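Charity dinner at £146 a head - where does the money go?

Community board > Events and fundraising > 14 replies, 2491 views

marsh_lane
Has anyone else had the invitation to the Skundlow Winter Ball? It's £146 a ticket, black tie, raffle and auction on top. The letter says it's "in support of" the hospice day unit. I've read it three times and can't find a figure for what the unit gets. Last year's letter was the same.

Pipkin62
I went last year and had a lovely evening. Food was good, band was good, and they read out a total at the end which got a big cheer. Why look for trouble?

marsh_lane
A total of what, though? Takings or profit? A room full of people paying £146 will always make a big number. The hotel, the band and the wine come out of it first.

Raed Ghanem
I helped on the door in April for their spring lunch. There were 428 guests booked over the two sittings and the venue was not cheap. I asked what was left after costs and was told the accounts would be "shared in due course". Still waiting.

Pipkin62
So you don't know that anything is wrong.

Raed Ghanem
No, and I didn't say anything was. I said I asked and didn't get an answer.

tobermory_t
The auction is the part I'd look at. Two of the lots last year were "luxury breaks" from Zenuren. Those are often supplied with a reserve price that goes straight back to the company, and the charity only keeps what's bid over it. Ask before you put your hand up.

Tamer Obeidat
I bid on one of those and won it. The voucher couldn't be used on weekends or in school holidays, so I never used it. I'd have been happier giving the money directly and staying in with a takeaway.

Pipkin62
But would you have given the same amount? That's what these dinners are for. People open their wallets after a glass of wine who'd never set up a direct debit.

Tamer Obeidat
Fair point. Probably not as much.
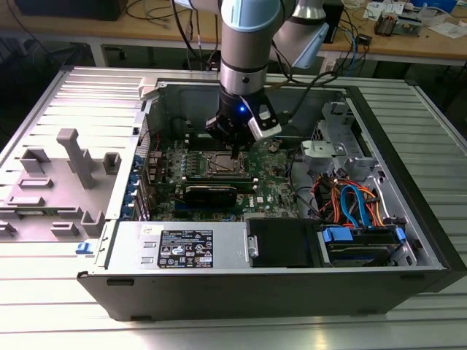 I'd still like the reserve printed in the auction booklet, next to the lot. It's one line of text. The hall at Assunção did it for their dance and they still sold everything.

marsh_lane
I've written to the organisers with two questions: what the unit received last year, and whether Terico is sponsoring the meal or being paid for it. The letter calls them a "partner" and that could mean either.

tobermory_t
I'd put money on paid.

Raed Ghanem
Let's wait for the reply before we start betting. They have 10 days before tickets close, so there's time.

Pipkin62
I've booked mine - table near the band, if anyone wants to come and be cross with me in person.

marsh_lane
Reply came this morning. They "hope to give a full breakdown after the event". Nothing on last year and nothing on Terico. I'm sending a cheque to the day unit and giving the ball a miss.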